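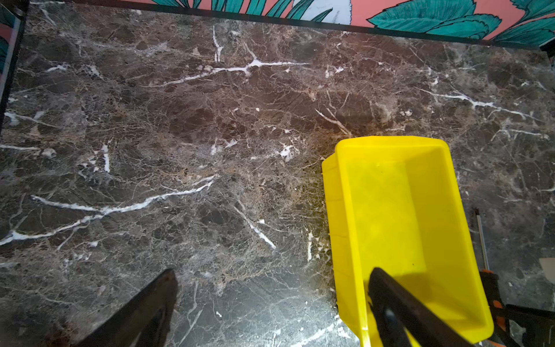 Digest, Vol. 38, Issue 11

Subject: Re: Budget for the second arm, and what to leave out

Hello all,

Thank you for the many answers to my first message. I put the part I am replying to below, so that people who joined the list recently can follow.

> We have 3,000 left in the equipment line for the second arm station
> and it must be ordered before the end of November. Our plan was to
> spend it all on a new gripper from Tastton, the model with
> replaceable fingers. But I read your note about the bins and now I
> am not sure. What did you really pay for in the first station, after
> the arm? And would you buy the wrist camera again, or only the
> overhead one?
>
> We do mostly bin work: put in, take out, sort. The parts are small
> and light. The table is not decided yet.

I will try to answer in the order of the questions.

First, what we paid for after the arm. The gripper itself was the easy part, because the price is on the quote and it does not change. What we did not plan well was everything that is fixed to the gripper or stands next to it. The camera bracket, the longer cable, the second set of fingers and the adapter plate came to 717 together, and none of this was in our first budget. The adapter plate is the one I am still a little angry about. Cammont sells the arm and Grondis sells the gripper, and each of them told us that the plate comes from the other one. In the end we had it made by Ó Riain, who were quick and asked a fair price, but we lost almost three weeks. Please ask for the plate in writing before you sign anything.

Second, the wrist camera. Yes, I would buy it again. If I had to choose only one, I would take the wrist camera and save the overhead one for later. When the fingers go over the side of the bin, the overhead view is often blocked by the gripper body, at least with our mounting. From the wrist you have both fingers in the view all the time, and you can look into the bin at the same moment. The picture at the top of this message is the wrist view on our bench, with the yellow bin at the right side. You can judge for yourself how much of the bin you get. We could turn the bracket a few degrees to have more of it, but then the left finger takes even more space. If you order a bracket, order the adjustable one. The fixed one is cheaper by very little.

Third, the bins. I wrote last time that the bins deserve their own line in the budget and some people found this strange, so I explain it better. A bin is cheap, this is true. But every time you change the bin you must teach the positions again, and this costs hours. We started with whatever was in the storage room, in different sizes, and it was a mistake. Now we use one type only: rectangular, plastic, walls a little bit tapered, flat floor. Bright yellow is good for us because it is very different from the black fingers and from the table. I would put 200 for bins and buy enough to have spares of exactly the same type. The supplier may change the shape the next year and then your spares are worth nothing.

Fourth, the table, which you say is not decided. Ours is dark brown marble with white veins, four big ones, and thinner ones in between. It is heavy and does not move when the arm stops quickly, so mechanically I have no complaint. For the vision it is another matter. A polished surface has some shine, and a white vein is a strong line in the picture. Our first edge detection liked the veins more than the parts! If you already have a stone table, keep it and put a plain mat on it for the first tests. If you must buy, take something plain and matte. The same is true for the wall behind, if your camera can see it. Patterned wallpaper is not a friend of background subtraction.

So my suggestion for your 3,000 would be:

Gripper with one spare set of fingers: 2,000
Plate, bracket and cable: 717 (our real cost, yours can be different)
Bins, all the same type: 200
The rest: keep it for screws, clamps and the thing you forgot

This leaves 83 for the last line — too little, I know. Maybe you can move the clamps to the general workshop budget, as we did. Clamps and rods are used by everybody and it is not difficult to defend.

One more point about the Tastton gripper. I have not used it, so I can not say if it is good. I only saw that the replaceable fingers are sold in pairs and the delivery time is longer than for the gripper. If somebody on the list has them already, please write how long you waited, and if the finger tips are flat or pointed. For small parts at the bottom of a bin this is important to us also.

I can send the drawing of our plate to who wants it. It is for the Cammont flange only.

Best regards from the workshop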